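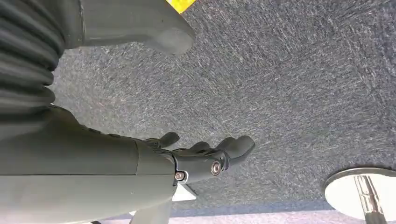 4.2 Where the rules stop short

Written rules for shared workspaces tend to begin with a line on the floor. The site guide we reviewed at Cistamau is typical. It sets out who may stand inside a marked area, who may restart a machine and what must be logged afterwards. It says very little about tables, chairs and cables, and in our view this is where most of the trouble in a small test room starts.

We read the guide against practice in February. Our reading was less generous than that of Stelmakh, who treated the same guide as a model for other sites. Yurii Stelmakh's review scored each clause by whether staff could recite it. We doubt that reciting a clause tells us much. A person can know the rule on keeping walkways clear and still run a cable across one, and the guide gives no one the job of noticing.

Figure 3 shows a sorting task with small packaged goods and a divided cardboard box. Clause 9 of the guide calls this "attended operation", a term it uses eleven lines before defining it. The definition asks for one attendant "in ready reach". It doesn't say what the attendant's hands may be doing, or whether a second person seated beside the table counts as an attendant, a visitor or neither. 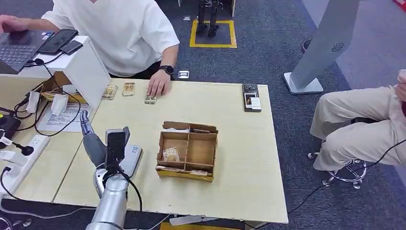
Figure 3. Sorting task at the shared table. A person sits behind the table with one hand on the tabletop and the other on a laptop; a second person is seated at right. The taped square is in the background.

The taped square deserves a comment. Tape is cheap and people respect it, and we have no quarrel with it as a way of marking where a humanoid stands. Our concern is that it draws attention to one machine and away from the arm at the table, where hands and gripper share the same surface. The guide gives the square a full page and the table a single sentence - and that sentence refers the reader back to the square.

The second gap is the space beside and below the table. Wasum's checklist, which Cistamau adopted with few changes, has 45 items. None of them asks what lies under the hand when it is held out past the work surface. Stool bases, floor fittings and bags are all left to common sense.
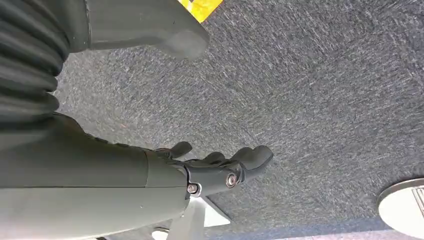
Figure 4. The hand extended over carpet, with a round white object at lower right.

We aren't claiming that these gaps cause injuries. The incident log holds 743 entries, almost all of them about software stops, and the form has no field for furniture. An absence of reports under those conditions is weak evidence either way, and we would resist the use made of it in the Lastus summary, which calls the layout "proven".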